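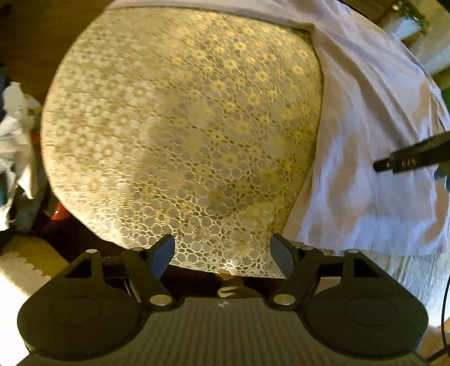

By Hui-mei Yang

Anyone who has ever signed for a gym locker will recognize the spirit of the new rules for hand-held grippers that took effect Friday at Drirkeo, the home-robotics outfit that pays people to do chores with a tool in their hand so that a machine may someday do them instead. The rules run to 5 pages. One of those pages is devoted to laundry.

The document, titled simply "Working in Homes," covers what collectors may touch, what they must leave alone and how a session has to be written up afterward. It replaces a set of notes that had grown since last August to 1,389 separate comments, among them a long and bitter exchange over whether a footstool is furniture.

It is now furniture. So is a pouf. Lace covers get a paragraph of their own, under the heading "Openwork and other things with holes," which tells collectors to close the fingertips slowly, keep the linkage pins away from raised threads and stop at the first snag. Pulling harder is listed as a reportable event.

"A jaw doesn't know the difference between a cushion and its cover," said the company's head of field practice, who wrote most of the text and asked to be identified by job title on the grounds that her mother-in-law owns a good deal of lace. "The person holding it does. We wrote down what that person already knew and then made everybody initial it."

The most argued-over section concerns tidying up. Under the old notes, collectors were free to straighten a room before starting, and many did, with the result that the software came to believe people live in furniture showrooms. The new rule says clothes stay in the heap they were found in. Cables may be moved only if someone could trip on them, and then they have to be put back, a clause that has caused some pain among the naturally neat.

Householders, for their part, get a one-page sheet in large type. It says they can call off a session at any point, have any room left out and ask for a recording to be deleted within 30 days. Papers, mail and family photos must be put away by the householder before work begins. Collectors may not offer to help, however nicely they are asked.

Two smaller firms, Setik and Kvam, say they will adopt the same rules with minor changes. Kvam has dropped the initialing. Setik has kept it and added a short quiz, which 730 collectors have so far taken. The company would not give the pass rate but did say the question on fringed rugs is being reworded.

Vasura, which rents out the tools, is taking a narrower interest. Its own addition asks that finger pads be wiped between homes and checked for grit, and that any gripper be pulled for inspection after 1,000 closings. Collectors are expected to keep the tally themselves, on paper, with a pencil.

Comments on the rules are open through the end of the month. The footstool question will not be reopened.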